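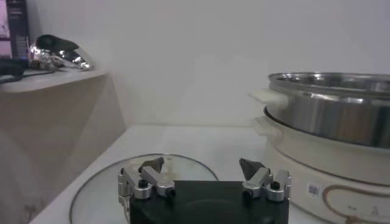

1/ Day six of teaching a robot arm to pick up a lid. I have a graduate degree.

2/ The lid is glass, round, with a thin metal rim. It's lying flat on a white counter, so from the wrist camera it is mostly a view of more counter. I chose this lid. I went to a store and paid for it.

3/ For anyone new: I drive the arm from across the room with a pair of handles, the arm copies me, and everything gets recorded. Do it enough times and a policy learns to copy the copying. My quota for this task is 500 good episodes. I have 61.

4/ "Good" is doing a lot of work there. Our rules at Pretgate say an episode is good if the lid leaves the counter, stays level, and lands on the pot without the operator saying anything the microphone shouldn't have. I lose most of mine on the third one.

5/ Things I now know about my own hands: I come in from the left every time. I slow way down before contact, then squeeze like I'm catching a bus. The policy trained on my first batch does both of these, faithfully, with no lid present.

6/ Ye-rin Yeom watched a replay of that and asked if the arm was okay.

7/ She has the best success rate in the building, by the way. Her trick is to stop looking at the lid and look at the rim on the wrist feed. When the gray arc sits evenly behind the fingers, she goes down. I tried it. Three in a row! Then I got cocky and put a fingertip on the hot pot.

8/ The hot pot is fine. Cream base, swirly gold-brown line pattern, two handles stacked on the same side. The upper handle is also exactly where my wrist wants to go on the way over, so I've started taking the long route, and now the robot will take the long route too, forever, for reasons it will never learn.

9/ Someone is going to ask why I don't script it. We did, back in April. The script was called Chauvin and it worked beautifully as long as the lid was within a finger's width of where Chauvin believed the lid to be.

10/ Smudges on the glass: leave or wipe? Arkine's operators wipe between episodes. I leave them. People's kitchens have smudges and I'm tired.

11/ Latency on the handles was bad after lunch so I threw out 14 episodes. In one of them I'm clearly steering at where the lid was a moment earlier. Very moving footage. Deleted.

12/ Final count for 11 January 2021: 83, if review is kind. Tomorrow we shift the pot a hand's width to the right and I get to find out what else I've been doing without noticing.

13/ Correction, review was not kind. 79.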